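Toy kitchenware

Toy kitchenware is a class of playthings that copies the cookware, dishes, appliances and foods of a household kitchen. It is used in pretend play at home and in preschools, usually on a low table or as part of a larger play kitchen. A typical group combines dishes such as plates and bowls with a colander, a bottle and several pieces of toy fruit.

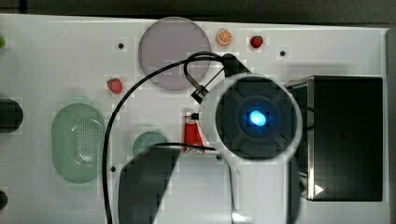 Food pieces are made in hard and soft forms. Fruit is the most common subject, and strawberries, bananas and orange slices appear in many collections. Condiment bottles are also common and may be sewn as plush items. In catalogs, foods are generally listed apart from the vessels that hold them.

Cookware includes frying pans, colanders and slotted spatulas. Pastel colors such as mint green and lavender are often chosen for dishes and cups.

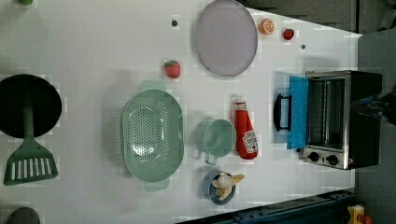 Appliances form a third group. Toy toaster ovens usually have a hinged door and control knobs, and a cloth may be kept with them for use as a towel or oven mitt in play. The maker Hometano lists 64 kitchen pieces in its Vaster line, of which 39 are foods. The Sotomayor collection in Aswood, cataloged in January, separates appliances from tableware and records incomplete sets under their own heading.

See also: Play kitchen; Play food; Dollhouse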